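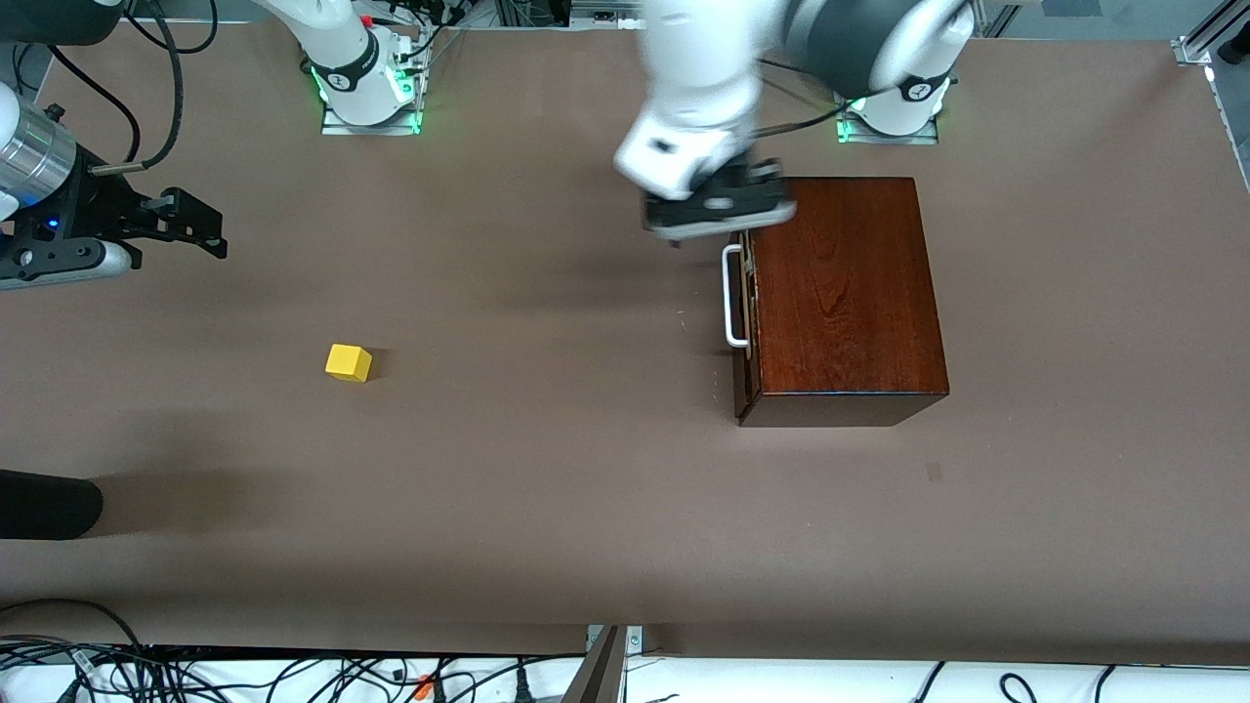 Ticket 4000, Nodemov teleop bench. Opened by Idris Powell, 9.40 am. Left arm lags behind the leader handle when I slow down near an object, and the lag gets saved with the demonstration. The task is the box and cube one from the Hayes set: get the box open by its handle, cube goes inside. Both bases show green and the left gripper is over the corner of the box, so the controller thinks all is well. No fault codes. Right arm follows normally.

Tried so far:
Restarted the Sillar recorder. No change.
Swapped the leader handles over. Lag stays with the left arm.
Replayed demo 193 without a person on the handles. Lag is in the recording.

Reply from Enikő Szűcs, 11.15 am
Please check the smoothing setting on the left arm. The Imden update in April put it back to 300 ms on one of our other benches. It should be 7. Restart the arm service afterwards — the recorder can stay up.

Idris Powell, 1.30 pm
It was 300. Changed to 7, restarted, and the left arm now keeps up with my hand. 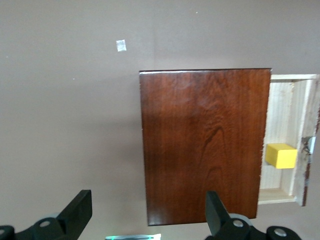
One more question before I close this. Do we keep the old demonstrations or record them again? The wrist views are clear enough to label, with the yellow cube in the pale wood compartment and both fingertips in sight, but the timing between handle and arm is still wrong in all of them.

Enikő Szűcs, 2.05 pm
Record again. Move the old ones to the rejected folder and note the smoothing value.

Status: closed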